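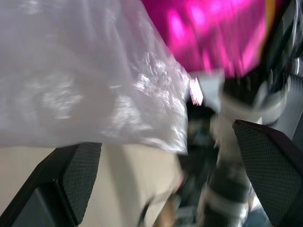 How long do you keep packing plastic once the thing it came in with is unpacked? Two weeks in this house, and then it goes, unless it is big enough to cover a bed.

Sun 2 August
By Noeline Wihongi

Started on the back room after breakfast. I had put it off since April, when the Koskela boxes came, and the door had stopped opening all the way. I took out everything near the door first and stood it in the hall, then did the plastic.

Sorted it by size on the floor. Large sheets folded in half and half again, small ones into a sack. The sheets do not want to fold. You press one side flat and the other side comes up. I ended up kneeling on them and rolling from the short end, with string around the middle. Kept two for painting the ceiling. Everything else went in sacks by the back door.

Esko Tikkanen came by at eleven for the shelf brackets and stayed to carry. He thinks we should keep all of it for the winter, for the tomato frames. I said he could have it if he took it today. He took one roll.

After lunch I went through the wrapping paper and the gift bags, which had been living in with the packing stuff for no reason. Threw out anything torn or with a name written on it. Found the receipt from Zirunis for the lamp, 546, which I had told Riaan was lost. It is in the kitchen drawer now with the guarantee. Also found the good scissors.

Ribbon is a separate problem. I have more than 36 ends of it, most too short to tie on anything. Kept the long ones, wound them on a piece of card.

Thitima Thongsuk rang at three about the school sale. She needs things wrapped by Friday and asked if I had any clear bags. I don't, but I told her Dumex on the corner sells them in packs of 100 and they are open until six.

Swept, then swept again. The floor by the window has a mark I don't remember, a long scrape - probably from when Thibault and I dragged the cabinet in. Not going to do anything about it this year.

Still to do: the top shelf, the box marked Gidon, the light bulbs. The door opens now. Back hurts. Soup for supper and the end of the bread.

3 comments
6 shares
Search this diary Enter a word or date Go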